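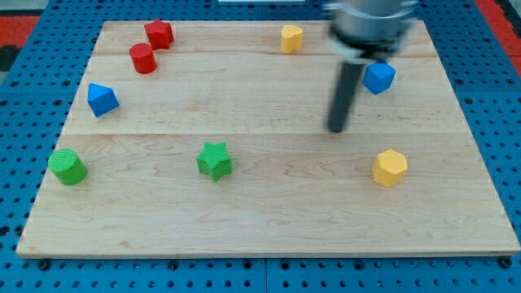
Section 3. Setting up the board and blocks

Read this section before the first use of the Pimora shape set. It covers placing the board, laying out the blocks for a first session, and sorting by color and by shape. Storage and replacement parts are in Section 5.

Parts for this section

Wooden board, part 3342
Block pack, part 1579: two blocks each in red, yellow, blue and green
Storage bag

The blocks are small. Keep them away from children under three.

3.1 Placing the board

1. Wipe the tabletop and let it dry.
2. Lay the board flat, with the planks running left to right as you face it.
3. Leave a margin of table on all four sides. 50 mm is enough.
4. Press down on each corner in turn. If the board rocks, turn it end for end and try again. A board that still rocks should not be used on that table.

Note: The board is real wood. Knots, streaks and changes in grain are normal and are not covered by the Palamarchuk finish warranty. The lines between planks are also normal — they are not meant as borders for any of the activities.

Pegboard tabletops are fine. Pull any pegs under the board first.

3.2 First layout

Lay the blocks out by hand. Do not tip them from the bag, as the star points can dent the wood.

1. Put the red star near the back edge, on the left.
2. Put the red cylinder just in front of it, standing on its flat end. The two may nearly touch.
3. Put the yellow heart near the back center, by itself.
4. Put the blue triangular block on the left, below the cylinder.
5. Put the blue cube on the right, in the upper part of the board.
6. Place the second yellow block and both green blocks wherever there is open wood.

The layout does not have to be exact. Apart from the red pair, leave enough room to get your fingers around each block.

3.3 Sorting by color

1. Choose a color and say it out loud.
2. Have the child move both blocks of that color to the front of the board.
3. Repeat with the other colors until all the blocks are in pairs.
4. Return the blocks to the first layout before starting again.

If the child picks by shape instead, let the turn finish, then name the color again.

3.4 Sorting by shape

Start with the star and the heart. They are the easiest to tell apart by touch. Bring in the cube and the triangular block next, and leave the cylinder until last if the child likes to roll it.

Caution: Do not stand on the board or put loads on it. Do not soak the board or the blocks. Clean with a damp cloth and dry at once.

Caution: Stop using any block that is cracked or chipped. Order a new pack under part 1579 from the Zaststead parts desk.

Revised 10/11/19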